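고객지원 > 소식지 > 설비 관리 안내

분류: 냉난방·환기 | 유지보수 공지

난방 시즌 대비 보일러 및 배관 사전 점검 접수 안내

푸스테오(Pusteo) 설비관리본부는 관리 계약을 체결한 건물과 사업장을 대상으로 난방 설비 사전 점검을 실시합니다. 접수는 2020년 7월 27일(27/07/2020)부터 시작하며, 현장 방문은 접수 순서에 따라 배정합니다. 모든 방문 점검은 11월 이전에 마칠 예정입니다.

점검 대상은 중앙난방 보일러, 순환펌프, 팽창탱크, 온수 분배기 및 이에 연결된 노출 배관입니다. 개별 세대 내부의 바닥 배관은 기본 점검에 포함되지 않으며, 누수가 의심되는 경우 별도로 신청하셔야 합니다. 설치 후 16년이 경과한 보일러는 연소실과 열교환기의 부식 상태를 추가로 확인하고 그 결과를 서면으로 통지합니다.

올해부터 점검 권역은 아카(Aka) 지구와 분낙(Bunnag) 지구로 나누어 운영합니다. 아카 지구는 본사 기술팀이 직접 담당하고, 분낙 지구는 협력사인 게텐트(Getent)가 담당합니다. 점검 항목과 보고서 양식은 두 지구가 동일합니다. 권역이 불분명한 사업장은 계약서에 기재된 관리번호로 조회하시기 바랍니다.

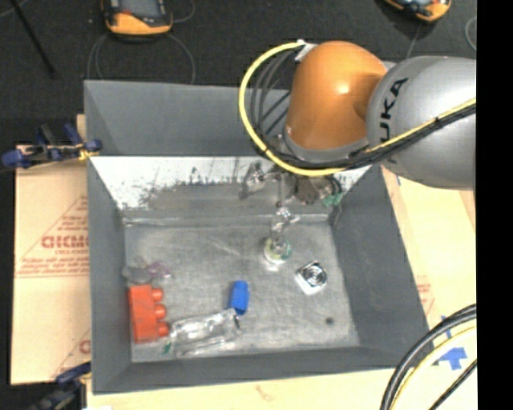 기계실 내 전기 배선의 정리 상태도 이번 점검부터 보고서에 별도 항목으로 기재합니다. 순환펌프와 제어반 사이의 전선이 고온 배관에 닿아 있거나 통로 바닥에 놓여 있는 경우 시정 권고 대상이 됩니다. 전선은 종류별로 구분하여 고정하여야 하며, 타이로 묶어 두면 점검자가 경로를 확인하기 쉽습니다. 다만 밸브 손잡이나 압력계 지지대에 전선을 묶는 것은 허용되지 않습니다. 권고를 받은 사업장은 28일 이내에 조치 결과를 제출하여 주십시오.

점검 당일에는 다음 사항에 협조를 부탁드립니다.

- 방문 3시간 전까지 보일러 가동을 중지할 것
- 기계실 출입문과 연료 차단밸브 주변의 적치물을 치울 것
- 직전 점검 보고서와 부품 교체 내역을 비치할 것
- 설비 담당자 또는 위임받은 직원이 입회할 것

기본 점검 비용은 연간 관리 계약에 포함되어 있습니다. 부품 교체가 필요한 경우에는 견적서를 먼저 송부하고, 승인을 받은 뒤 작업을 진행합니다. 지난해에는 200곳이 넘는(over 200) 사업장이 점검을 신청하였으며, 접수 마감 직전에 신청이 집중되어 일부 방문 일정이 조정된 바 있습니다. 희망 일자가 있는 사업장은 신청서 비고란에 기재하여 주시기 바랍니다.

신청서는 각 지구 접수 창구에 비치되어 있으며, 팩스 또는 우편으로도 제출할 수 있습니다. 접수 후 일정을 변경하려면 배정된 방문일 이전에 담당 창구로 연락하셔야 합니다. 사전 연락 없이 입회자가 부재한 경우 해당 사업장의 점검 순서는 마지막으로 조정됩니다.

푸스테오 설비관리본부 | 문의: 각 지구 접수 창구 | 무단 전재 및 재배포 금지 | 맨 위로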